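The Lumirico Duo is our small speaker for people who want good sound in a room where there is not much free space. It is a wireless speaker for home use, with a battery inside, so you can carry it from the kitchen to the bedroom and it keeps on playing.

We sell it alone or as a pair. Most customers begin with one, and this is fully enough for a kitchen or a small study.

## Sound

Inside are 2 drivers, one for the voices and the high notes and one for the bass. We did not try to make the bass bigger than it is in the recording. If you come from a speaker with very heavy bass, the Duo can sound a little thin on the first evening. Please give it some days before you decide. In the app there is a bass setting with five steps, and our own advice is step three when the speaker stands free, and step two when it stands in a corner.

Speech is very clear. Hertta Saarinen, who tuned the speaker, listens mostly to radio plays, and I think one can hear this in the result. Audio books and news are pleasant also at low volume.

## Where to put it

A shelf at the height of your ears is the best place when you are sitting. Leave a hand's width of air behind the speaker, as the bass opening is on the back side. On a hard table the sound becomes sharper, and on a thick cloth it becomes softer. In a bedroom, a bedside table works well, and there you can use the night setting, which makes loud parts quieter and quiet parts a little louder.
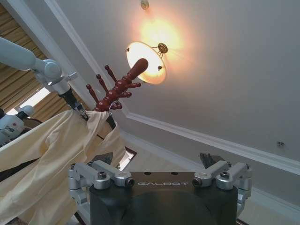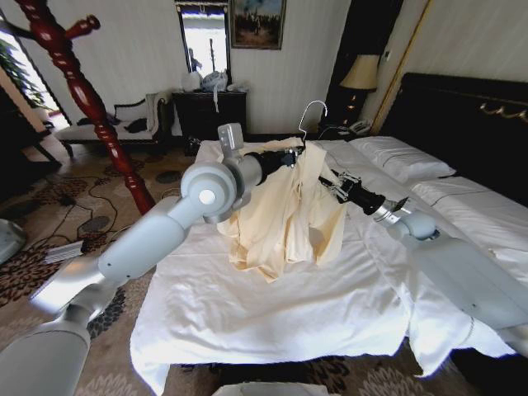 Do not put the Duo inside a closed cupboard. It will play, but the wireless connection gets weaker and the sound will be like from under a blanket. A bookcase with open front is no problem.

If you have bought a pair, place the two speakers at the same height and turn them slightly towards your chair. The distance between them should be a bit smaller than the distance from you to each of them.

## Connection

The Duo connects by Bluetooth or by cable. For the cable there is an ordinary 3.5 mm socket on the back, next to the charging socket. It remembers two telephones at the same time, so two persons in the home can take turns without making the pairing again.

To pair the first time:

1. Hold the round button until the light blinks slowly.
2. Open the Bluetooth list on your telephone and choose "Lumirico Duo".
3. Wait for the short tone.

If the tone does not come, switch the speaker off and start again from the first step. Older telephones sometimes need a second try.

## Battery and charging

One charge is enough for roughly 300 minutes at normal room volume. With loud music it is less. You can leave the charger connected all the time - the speaker stops charging by itself when the battery is full. The battery can be changed, and we sell it as a spare part together with the four screws and the seal.

## Colours and covers

The fabric cover comes in oat, slate and dark green. It can be taken off and washed by hand in lukewarm water. Let it dry flat, and please do not use the tumble dryer. The dark green gets new stock in December.

The wall bracket from Mustonen fits the Duo without any adapter. The older Flulico floor stand fits too, but you need the longer screw, and you can ask us for it when you order.

## Details

| | |
|---|---|
| Height | 335 mm |
| Inputs | Bluetooth, 3.5 mm cable |
| Battery | Built in, can be changed |
| Guarantee | 2 years |
| In the box | Speaker, charger, charging cable, printed guide |

The audio cable is not in the box. Any ordinary one will do.

## Questions and repairs

Repairs are done in our own workshop in Hemden. Write first to Murdo Forsyth at the service desk and tell him the serial number, which is printed under the speaker, and what the problem is. A short sound recording of the fault is a big help. Please keep the original box if you can - it is the safest one for sending the speaker by post.

Spare covers and batteries are ordered from the same desk.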